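The Handemine Pickups

Fiction

The audio came in as 2822 files. The log called for one file per paragraph, numbered from the title page to the last line of the notes. The book was a history of the Handemine Canal, and my job was to listen to it against the printed text and mark the differences.

Ultivex paid by the finished hour. A finished hour took me five hours. I used closed headphones, a printed copy of the text, and a pencil. Errors went on a pickup sheet in four columns: file, time, text as printed, text as read. Breaths were not errors. Page turns were errors if they fell inside a sentence.

The reader was good. In the first part there were two misread dates and a "towpath" read as "footpath." He gave the lock dimensions at an even pace and did not get louder for the riot. I had been sent no notes on him beyond the microphone type and the room, a booth in the Omoregie building on the third floor.

File 1528 was the paragraph on the winter closing. The printed text said the company drained the upper level in November, paid off the lock tenders, and kept no record of where they went. The reader read this correctly. Then he left a gap of two seconds and read another sentence.

"Eleven of them went to the brickyard at Cesex, and the rest walked south along the bank."

I checked the page. The sentence was not there. I checked the page before and the page after, then the notes. The index had an entry for Cesex, with one page number, and that page was a map of feeder streams.

On the sheet I wrote the file number and the time. In the third column I wrote "none." In the fourth I wrote out the sentence. The usual remedy for added text is a cut, which needs no new recording, so I marked it as a cut and went on to the next file.

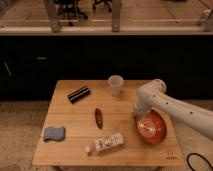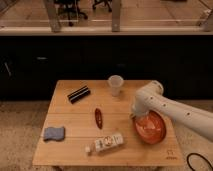 Square table and orange-red bowl, two views.

The next added sentence was in the chapter on freight rates. It gave the price of a winter coat at the company store. The one after that said the lock house had a door that had to be lifted before it would open. Each came after the same gap. The level was the same as the printed text, and so was the tone. A listener without the book would not have heard anything out of order.

I sent a query to Ultivex asking if the reader had been given an earlier draft. The reply said there was one draft. It said to mark the additions and keep to the schedule. It was copied to the author, who did not answer it.

By the end of the second part I had a full sheet of cuts. I put them in order on a separate page, leaving out the file numbers. Read that way, they followed one household from the lock to the brickyard and through a spring. There was a child with a cough. There was a debt, paid in two parts. The canal was mentioned only as a place to get water.

The last one was in the acknowledgments. The reader thanked the archive, as printed, and the map room, as printed. He left the gap. I had my pencil on the sheet and the time filled in. I could hear the booth, a low hum from the ventilation, and then the file ended.

I played it again at a higher gain. There was an intake of breath at the end, well under the noise limit.

The pickup sheet went in with the dates and the towpath. For the cuts, there is a box at the bottom where the proofer signs that the audio matches the text. I read the page of sentences over once more. Then I went back to file 1528, erased the word "none," and started copying the sentence into the column for text as printed.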